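Fixing a sticking drawer with candle wax

I love this job! It costs next to nothing, it takes an evening at most, and every time you open the drawer afterwards you get to feel pleased with yourself. My old Forsberg chest has nine drawers and I've now done the lot (the bottom one twice, my own fault, I'll come to that).

Take the drawer right out and empty it. Turn it over and look along the bottom edges of the sides. Shiny or dark patches show you where the wood has been rubbing. Mark them lightly with a pencil.

Rub those patches with fine sandpaper wrapped round a block, going with the grain. Go gently! Ten strokes, try the drawer, ten more. I got carried away on the bottom one and ended up gluing on a thin strip to bring it back up.

Brush off all the dust, inside the chest as well. Then take a plain white candle and scribble it hard along both edges and along the runners, until you can feel a slippery coat under your thumb. Slide the drawer in and out 14 times or so to work it in.

If it still catches, check the runners. Mine were held by two screws each and half of them had worked loose, so tighten those up before you sand any more. 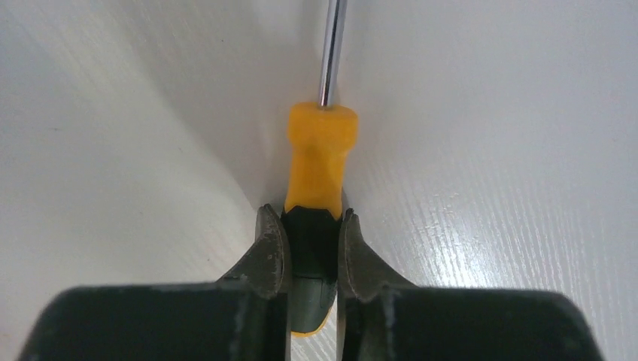 Damp weather makes wood swell, so a drawer that only sticks in winter may want nothing but wax. I do mine again every March, usually with the radio on.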